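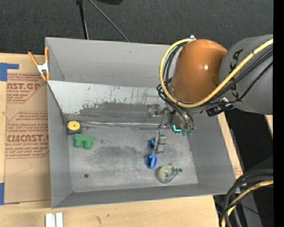
Fig. 2. Metal bin with a roll of tape.

Section 3: Setting up the Gidar label printer and getting your first label out

By now you should have a table picked out and the packing supplies somewhere you can reach them (that was Section 2, go back if you skipped it, I'll wait). This section covers the printer. I've set up the Gidar on a kitchen counter, in a garage and on top of a chest freezer, and it worked in all of those places, though I wouldn't go back to the freezer. The lid opens upward and I kept forgetting about the shelf.

Set aside an evening. The printer part is quick, but getting Clistaron to talk to it can take a few tries, and you'll be happier if there isn't a stack of orders staring at you while you do it.

What you need on the table

The printer, with its power brick and cord
The USB cable from the box (it's the short gray one, and if it won't reach, any ordinary printer cable will do)
One pack or roll of 4 by 6 direct thermal labels
The computer you print orders from
A Clistaron account, the free kind is fine
A soft cloth

You don't need ink. I mention it because I spent an embarrassing amount of time looking for the cartridge door on my first one. The heat from the print head turns the label dark and that's the whole trick.

3.1 Placing the printer

1. Pick a spot with a hand's width of clear space behind the printer. If you use folded labels, the stack feeds in from the back and it needs to lie straight.

2. Keep it out of direct sun. The printer can cope, but the labels can't. I left half a pack on a windowsill one April and every label on the top came out with a gray wash over it.

3. Take off all the orange shipping tape, including the strip inside the lid. Press the two green tabs to open the lid, one on each side, both at once. The inside strip sits right across the roller and it's easy to miss.

4. Plug the power brick into the printer first, then into the wall. Leave the USB cable alone for now.

CAUTION: Don't plug in the USB cable before you've installed the driver. On Windows you'll get a generic printer entry that looks right and prints nothing but blank labels. If you already did it, don't panic, just remove the printer from your settings, unplug the cable and carry on from 3.3.

3.2 Loading labels

The Gidar takes rolls or fanfold stacks. I like fanfold, mostly for the price, and also because the last labels on a roll are curled so tight that they try to wind themselves back up while you're sticking them down. Rolls take up less room, so if you're short on table, go with rolls!

For a roll:

1. Open the lid and pull the two roll holders apart.

2. Drop the roll in with the labels coming off the top, print side up. If you can't tell which side is the print side, scratch one corner with your fingernail. The print side leaves a dark mark.

3. Let the holders close gently against the roll. It should turn freely.

4. Pull the first label just past the front edge and close the lid until both tabs click. One click means one side is still open, and your print will come out slanted.

For a fanfold stack:

1. Set the stack behind the printer with the print side facing up.

2. Feed the first label through the slot in the back. Slide the blue guides in until they touch the edges of the label, then back them off a hair.

3. Close the lid. The printer will grab the label and pull it forward on its own.

Now teach it the label size. Hold the feed button until the light blinks twice, then let go. It'll spit out 2 or 3 blank labels while it finds the gaps. You lose those. I use mine for marking shelves.

NOTE: Do this again any time you change label sizes. If you go from a roll to a stack of the same size you can usually get away without it, but I do it anyway.

3.3 Installing the driver

1. Go to the support page printed on the card in the box and download the driver for your computer. Check the date on the download. The version from 19th February fixed the problem where everything printed at half size, and you want that one or newer.

2. Close Clistaron if it's open.

3. Run the installer and say yes to everything except the toolbar. (You'll know it when you see it.)

4. When the installer asks for the printer, plug in the USB cable and switch the printer on. The light should go from red to steady blue.

5. Click Finish and restart the computer. I know. Do it anyway.

On a Mac you'll have one extra step. Open Printers & Scanners, press Add, and choose the entry that has the word Gidar in the Kind column. There may be a second one called Generic, and that's the one that will waste your evening.

3.4 Setting the paper size

Almost every email I get about this guide comes down to this page, so please don't rush it.

1. Open the printer's preferences from your computer's settings, not from inside the browser.

2. Under Page Setup, choose 4 x 6. If it's not on the list, press New and type it in. Width is 4, height is 6. The other way around gives you a sideways label with the barcode chopped in half.

3. Set the orientation to Portrait.

4. Set the darkness to the middle of the slider. Darker looks nicer on the screen preview but the bars in the barcode start to bleed together, and then it won't scan.

5. Leave the speed where it is. You can turn it up once you know everything works. I did, and turned it back down because it was so loud.

6. Press Apply, then OK. Both. On my version OK on its own forgets everything.

3.5 Connecting Clistaron

1. Open Clistaron and sign in. Go to Settings, then Printing.

2. Choose Direct Print and install the little helper program when it offers. Your browser may complain about it. Allow it.

3. Pick the printer from the list and set the format to 4 x 6 thermal. The default is Letter, two labels to a page, and it will happily shrink both of them onto one tiny sticker.

4. Turn off Print Packing Slip for now. You can send slips to your regular printer later (Section 5).

5. Press Test Label.

You should get one label with a made-up address, a barcode and a border all the way around. Look at the border. If all four sides are there, you're set. If one side is missing, go to Printer Offset and nudge it a step at a time toward the missing side, printing a test after each nudge. Mine needed a nudge to the left and I haven't touched it again.

CAUTION: Never print a real, paid label as your test. Void refunds are slow, and if the label jams you may not be sure whether it counts as printed. The test label is free, so use as many as you like.

3.6 If it doesn't work

Blank labels. They're in upside down. Do the fingernail test. If they're the right way up, you've picked the Generic printer, so go back to 3.3.

Prints one label and then feeds a blank. It hasn't learned the gap. Hold the feed button for two blinks again.

White line running down the length of the label. Dirt on the print head. Switch off, let it cool, and wipe the head with the cloth and a drop of rubbing alcohol. Give it time to dry before you switch back on.

Steady red light. The lid is open or you're out of labels. Push down on both sides.

Clistaron says Printer Offline but the light is blue. Quit the helper program and open it again. This happens to me after the laptop has been asleep.

Text is fine, barcode won't scan. Turn the darkness down a notch. If that doesn't help, check that nothing is set to Fit to Page.

3.7 Looking after it

Wipe the print head every time you change a roll, or every 200 labels if you use big stacks. My first printer did 3,000 labels before it gave me any real trouble, and that was a worn roller I should have cleaned more often.

Keep spare labels in their bag, lying flat, away from heaters and away from plastic mailers that smell strongly of plastic. Something in them seems to fade the print. I can't prove it, but I moved mine and the fading stopped.

Switch the printer off at night if you think of it.

If you're using the Bivia scale, leave it unplugged until the test label comes out clean, then go on to Section 4. The Ansari scale sets up differently and has its own page at the back of the guide.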